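How do I clean and patch a worn divided bin without making it worse?
Home & Workshop Help › Storage and Organising 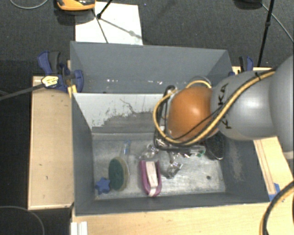

2 min read · 3 answers

Asked by Mylene Malabanan

I have a grey two-compartment bin set in among wooden boards on a bench. I want to keep it because the boards are already cut to fit and I don't fancy doing that again.

The floor of the big compartment is metallic and scuffed all over. I can live with that. What bothers me is the divider. The top part is still clean but lower down there is a dark grey patch where the surface has flaked, with a thin squiggly mark running down towards it. I can't tell if the mark is a crack or just a scratch that has picked up dirt. The right-hand wall also has a brownish rubbed area.

It only holds small things, a scrub brush and a little blue star and so on, so nothing heavy. I don't want flakes of the old surface getting on everything though.

Questions: should I scrape the patch back or leave it alone? And is the brown area worth scrubbing? I have a tin of Tarkine filler left over from August, opened but with the lid on tight.

Answer from Rodel Buenaventura
Marked as helpful by 11 people

Find out what the mark is first. Wipe the divider with warm water and washing-up liquid, dry it, then run a fingernail across the line. If your nail catches, treat it as a crack. If it doesn't, try a soft pencil rubber on it and see whether it fades.

For the patch, take off only what is already loose. Use a plastic scraper or an old bank card, hold it nearly flat, and work from the edge of the patch towards the middle. If you go the other way you will lift the good surface as well. Vacuum up the bits as you go. Don't sand it until you know what the coating is — if the bin is old or came from a workshop, there could be something in it you don't want to breathe.

Once the edges are firm you have two choices. You can stop there and wipe it down now and then. Or you can cover the lower part of the divider with a thin sheet of plastic, cut to size and held with double-sided tape. I did the second on mine. I'd go that way with yours too, as you can peel it off and check the crack later.

I would not use the filler. Most fillers set hard and a thin divider flexes a bit when things knock against it, so it will probably come away and you'll have more flakes than you started with.

The brown area sounds like wear. Wash it once. If it doesn't shift, leave it.

Answer from Gianni Amato

Just replace it. I had an Usska one that went the same way and spent a whole weekend on it before giving up. Measure the opening in the boards before you order anything, at the top and at the bottom, because the sides on these often slope in.

Answer from Princess Dela Peña

Agree with Rodel about the scraping. If you do put a sheet over the divider, round off the top corners or you will catch your knuckles on them.

A rubber mat on the floor of the big side helps too. It won't fix the scuffs but small things slide less. Take it out when you clean, grit collects under it.

Comment from Mylene Malabanan
Thanks all. Fingernail does catch, so a crack then. Will try the plastic sheet. Does the tape come off cleanly afterwards?

Comment from Rodel Buenaventura
Mostly. Warm it with a hairdryer and pull slowly. Keep it off the flaked part and stick to the clean surface above and to the sides.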